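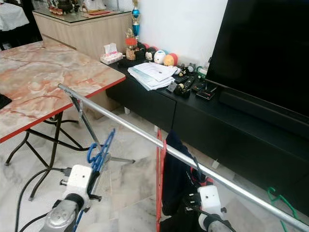
Ernach Rules

The Ernach Rules are a set of good-practice rules for two-armed robots that handle household objects in furnished rooms. They deal with the plain physical side of the work: how to pick up a long or awkward thing, how to carry it past furniture, where to put it down, and who may stop the machine. The rules are named after Ernach, the town where the first version was drafted, and are kept up to date by the Istodby Workshop, a small training and testing group.

There are 11 rules, grouped under four headings. They are voluntary and do not replace the law on machine safety or the maker's own instructions. Their charm lies in how close they stay to everyday life. Where many technical documents speak of loads and payloads, the Ernach Rules speak of curtain rails, mops, airers and coat hangers, and a reader with no engineering background can follow every line.

Background

Factory robots have long worked behind fences or in marked-out cells, with parts arriving in a known place. A home offers none of that. Tables fold, cupboards stand where the family wants them, and the thing to be moved may be longer than the free floor is wide. Felista Mussa, the main author of the rules, had spent several years training robot operators and kept a notebook of near misses. She noticed that few of them involved great speed or force. Most began with something long swinging at the far end while the operator was watching the gripper.

Her first draft was a single sheet pinned beside the practice area, headed "Mind the other end". It proved so handy that visiting operators copied it, and in August of the following year a fuller text was agreed at a meeting in Ernach. The old heading survives as the title of Rule 4, and is still the line most people can quote.

Scope

The rules cover robots with two arms and two grippers, whether they are steered by a person or run by software. They apply in living rooms, bedrooms, kitchens and similar spaces, and in practice rooms fitted out in the same way. Lifting or touching people is outside the scope, as is work with hot liquids, blades and medicines.

A "long object" is defined as anything that sticks out past either gripper by more than the width of that gripper. This simple test was chosen so that it can be made by eye. A metal pole held by two grippers, running past the corner of a folding table, is a long object in this sense, and so is a broom. A clothes hanger usually isn't, although hangers have a rule of their own.

The rules

Preparing the room (Rules 1 to 3)

Rule 1 asks the operator to walk the room before the robot moves. The walk takes in the floor, the edges of furniture at gripper height, and anything on a shelf or cabinet that could be knocked.

Rule 2 deals with cables. Power and signal cables should lie behind the arms they serve, with enough slack for the full reach. A cable may cross the floor, but the planned path of the load should not drag over it, and nobody on foot should have to step across it while the arms are live.

Rule 3 covers screens, glass and keepsakes. The text asks that these be "treated as people treat them", which means leaving them where they are if the work allows and keeping the load well clear. The minimum gap is 10 centimetres. Moving a household's belongings to make the job easier needs the agreement of whoever lives there. It is a lovely rule, and rather a bold one: the room belongs to the household, and the robot must cope with it.

Gripping and carrying (Rules 4 to 7)

Rule 4, "Mind the other end", says that the free ends of a long object must be watched throughout a move. If one end is out of view, the arms stop until it can be seen again or until a second person is watching it and has said so aloud.

Rule 5 sets out the two-point grip. Both grippers should close on the object before any of its weight is taken, and they should be spaced so that neither end sags. For a smooth metal tube the rules recommend a short test lift, with the tube raised just clear of its support and held. A tube that turns or slides during the test lift goes back down and is gripped afresh.

Rule 6 is about turning. A long object should be turned in small steps, with a pause between them, and never through more than 90 degrees in one go. The turn is made around the gripper nearer to the obstacle. New operators often find this odd at first, as instinct says to swing the end with more room. Working from the near side keeps the tighter gap under control, and watching a trained pair of arms thread a pole between a table and a cabinet this way is a real pleasure.

Rule 7 concerns contact. Light contact between the load and a stand, rest or frame is allowed when the contact is part of the job, as when a rail is fitted to its support. Contact with anything else counts as a stop.

Frames, racks and hangers (Rules 8 and 9)

Folding airers, garment rails and similar frames have a section to themselves. They are light, they have several legs, and their parts look much alike from certain angles, so a machine may take hold of the wrong bar with great confidence. Rule 8 says that each separate part should be identified before it is gripped, and that a frame should be checked for stability before anything is rested on it. Clothes already hanging on a frame are to be taken off first or treated as part of the load, since a hanging garment can hide a leg or catch on a finger of the gripper.

Rule 9 is the hanger rule. Hangers hook on to each other, on to cables and on to the robot. The text advises lifting them singly from a tangle, hook uppermost, and clearing any that lie beneath a pole before the pole is set down. Operators tend to smile at this rule until their first afternoon with a heap of plastic hangers.

Stopping and recording (Rules 10 and 11)

Rule 10 gives everyone in the room the right to call a stop. The word used is simply "stop", and no reason has to be given. A stopped robot holds its load still; it does not let go. Work starts again only when the caller agrees.

Rule 11 asks for a short written note after each session, listing stops, slips and unplanned contacts. The note names objects and places, and leaves out the names of the people who live there. Pictures taken for the record should be kept no longer than the job needs, and papers or family items that come into view are not to be read or discussed.

Training and assessment

The Istodby Workshop runs a practical course based on the rules. Learners begin with a bare floor and a light tube, and go on to rooms with a table, a low cabinet and a folding frame. The best-known exercise is the Gesuria task, in which a pole must be lifted from a stand, turned beside a table and laid on the floor without touching the furniture. It has seven stages, each marked pass or repeat. There is no overall time limit, a choice Mussa defended strongly on the grounds that a clock teaches people to rush the turn.

Software-run robots are put through the same task. The room is changed between attempts so that a memorised path is of little use, and the person on watch must be able to explain what the machine is about to do next. Assessors record hesitation as well as error. A pause before a tight gap is marked as good practice.

Reception

Operators have taken to the rules warmly, above all to their size: the whole text fits on both sides of one sheet. Trainers have praised the definition of a long object, which can be taught in a minute and settles many arguments. Rule 10 is often singled out as well, because it gives a visiting relative the same power to halt the work as the chief operator.

There has been criticism too. The gap in Rule 3 has been called too large for small flats, where a pole may have no path at all that keeps to it. A note added later allows a smaller gap if a second person is watching and the arms are moving at their slowest setting. Others have pointed out that the rules say very little about soft and floppy things such as sheets, which can be long without being stiff. A working draft on bedding and curtains is being tried out, and early readers report that it contains a whole page on duvet covers.

Rule 5 is disputed among people who build grippers. Some hold that a test lift is wasted effort with modern force sensing, and that the machine should be trusted to feel a slip. The present wording keeps the test lift for smooth tubes and leaves it to the operator's judgement for everything else.

Related terms

Free end: the part of a long object beyond either gripper.

Near side: the side of the load closest to an obstacle at the time of a turn.

Mussa pause: an informal name for the short stop between steps in a turn under Rule 6.

Watcher: a second person who keeps a free end in sight and calls out its position. A watcher may not steer the robot at the same time.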